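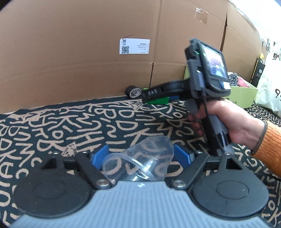

Lista de revisión de la mesa de meriendas: vasos, mantel y alrededores

Viernes 1 de septiembre
Por Sigita Eglītis

Imprimir | Enviar por correo electrónico

¡Empieza el curso en el taller de tardes Flernau y ya tenemos ganas de volver a llenar la sala! Esta es la lista que pasamos antes de abrir la puerta, con los comentarios que he ido apuntando a mano en la de mayo y que por fin he pasado a limpio. Se marca cada punto con OK, Pendiente o Retirar. Si algo queda pendiente, se escribe al lado qué falta y quién se encarga, aunque sea con una letra horrible.

VASOS DE PLÁSTICO TRANSPARENTE

1. Borde liso en toda la vuelta, sin muescas ni rebabas. OK
Comentario: pasad la yema del dedo despacio, con el vaso a contraluz junto a la ventana. Los vasos transparentes son estupendos para ver de un vistazo quién se ha dejado el zumo, pero una grieta fina se esconde muy bien entre los reflejos.

2. Paredes sin rajas ni zonas blanquecinas por haberse doblado. Retirar dos
Comentario: los dos estaban abajo del todo, aplastados por el resto. Al contenedor amarillo directamente, nada de guardarlos «para los pinceles», que luego vuelven a la mesa.

3. La base apoya entera y el vaso no baila. OK

4. Pilas de 8 como máximo. OK
Comentario: ¡qué diferencia con las torres del curso pasado! Salen de una en una sin tirones y los pequeños se sirven solos.

5. Vasos volcados: se levantan en cuanto se ven, lleven algo dentro o no. OK
Comentario: sobre el mantel oscuro de las letras un vaso transparente tumbado se confunde con el dibujo, se leen las letras a través y parece que ahí no hay nada. Mirad la mesa desde un lado, agachándoos un poco, y el brillo lo delata enseguida.

6. Capacidad marcada hasta 300 ml, sin llenar hasta arriba. OK

MANTEL

7. Extendido sin arrugas que hagan tropezar un vaso. Pendiente
Comentario: el borde del fondo se nos tuerce siempre. Se endereza tirando de las dos esquinas a la vez, entre dos personas, y quedará precioso. (Me encanta este mantel, lo digo cada año: esas letras gordotas en beis, con sus ondas y sus rayitas, tienen a los niños buscando su inicial toda la merienda.)

8. Sin puntas colgando a la altura de las manos de los más pequeños. OK

9. Limpio y seco antes de poner nada encima. OK
Comentario: en una tela tan oscura el agua casi no se nota. Palma de la mano abierta y se recorre entera, no vale mirar desde la puerta.

10. Costuras revisadas, hilos sueltos cortados. Pendiente
Comentario: queda un hilo largo en una esquina. Tijeras en el cajón de Grasus, el de arriba.

MESA Y CAJAS

11. Patas bloqueadas, las 4. OK
Comentario: se oye un clic. Si no se oye, se vuelve a abrir y se repite.

12. Cartones y cajas vacías fuera de la zona de paso. Pendiente
Comentario: las cajas grandes se pliegan y van detrás de la puerta del almacén. Si alguien las quiere para la nave espacial de los jueves, que les ponga nombre con rotulador, ¡llevamos ya más de 2 confusiones y una nave perdida!

13. Suelo seco bajo la mesa y en el camino al fregadero. OK

PERSONAS QUE SIRVEN

14. Manos lavadas y mangas recogidas. OK
Comentario: los puños de punto arrastran migas y se mojan con una facilidad tremenda. Arriba hasta el codo antes de empezar.

15. Los vasos se cogen por la parte baja, lejos del borde por donde se bebe. OK
Comentario: lo practicamos con los mayores y salió genial, ahora nos corrigen ellos a nosotros.

16. Jarra Mivlow con la tapa encajada. OK
Comentario: gira hacia la derecha hasta el tope. La jarra vieja se queda para las plantas.

17. Bayeta de la mesa separada de la del suelo. Pendiente
Comentario: hace falta otra bayeta azul. La pido con el próximo pedido a Hầu.

REPASO DE LO PENDIENTE

Punto 7, el mantel, se hace hoy mismo al montar.
Punto 10, el hilo, lo corto yo.
Punto 12, las cajas, antes de que lleguen las familias.
Punto 17, la bayeta, a la espera del pedido. Mientras tanto, papel de cocina en la mesa.

La hoja firmada se cuelga en el corcho de la entrada y la anterior pasa a la carpeta verde. Muchísimas gracias a quienes habéis apuntado cosas en los márgenes, los puntos 5 y 15 han salido de ahí y funcionan de maravilla.

Revisado: S. Eglītis

Imprimir | Enviar por correo electrónico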